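Workshop tips: getting a humanoid to work at a desk

Bits we picked up at the Kallden shared workshop. No order to them, sorry, typed up Tuesday in a hurry.

Set desk height first, then teach the arm. We did it backwards. Lost a whole evening re-recording every reach after Zoila put the desk up 5 cm.

Push the desk hard against the wall. A light top creeps when the forearm leans on it. Pedestal desks are fine if the foot is long, mark the floor round it with tape so it goes back in the same spot.

Open-fronted wire cage makes a good practice target. Put the open side towards you so you can see what the fingers are up to. Start with one light thing on the cage floor, a little basket is ideal, leave the shelves for later. 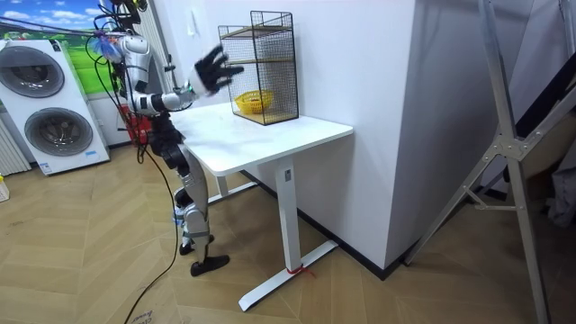 Issue 196, page 5

Fingers spread before the hand gets to the mesh. Closed fingers catch on wire. Slow approach, 80 mm a second at most, quicker once you trust it.

Cables. Leave plenty of slack down the side but know where it goes on the floor. Walk the loop before you power up. Dzintra checks it evry time, the rest of us should.

Knees slightly bent for desk work, both feet down. Straight legs made ours twitchy when it reached out.

Extinguisher in the room, and everybody knows where. Keep the way to it clear.

Sweep first. Grit on wood floors scratches, and it gets in the ankle joints too.

Log your runs. Ours is a paper pad, up to 1493 now, most of them rubbish but you do spot patterns. Date, speed, which hand, what went worng.

Spare wrist bolts are in the Bomenport tin by the door. Put some back if you take the last few.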